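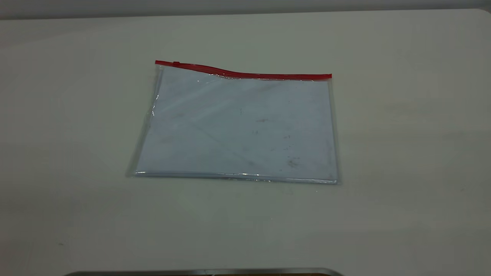 Our group spent two weeks in January at Presetstead, a packing firm that put in an automated line for school supplies last year. We wanted to know what the people on the line do all day now that they supposedly do less. The answer, for the most part, is pouches. A clear zipper pouch with a red zipper, lying flat on a pale table, is about as humble as a product gets, and it still gave the new system more trouble than anything else on the order sheet. Clear plastic shines, creases and lets the table show through, so the software (Wiriya, version 2) had strong opinions about where each one ended.

Before the change, a packer handled 300 pouches a shift and complained about her wrists. Now the cell handles them and she complains about the screen. We count this as progress, with reservations.

What changed for staff

Of the 50 people we surveyed, most said the work was lighter. Most also said it was duller. Packers have become "cell attendants," a title that came with a gray vest and no raise. They clear stops, wipe tables and straighten whatever Wiriya refuses to recognize. The manual, supplied by Inder, gives this last job one sentence.

Limits

We handed out 100 forms and got half of them back. The night shift declined to take part, in writing.

Report submitted March 2, 2019, Hisasar Technical College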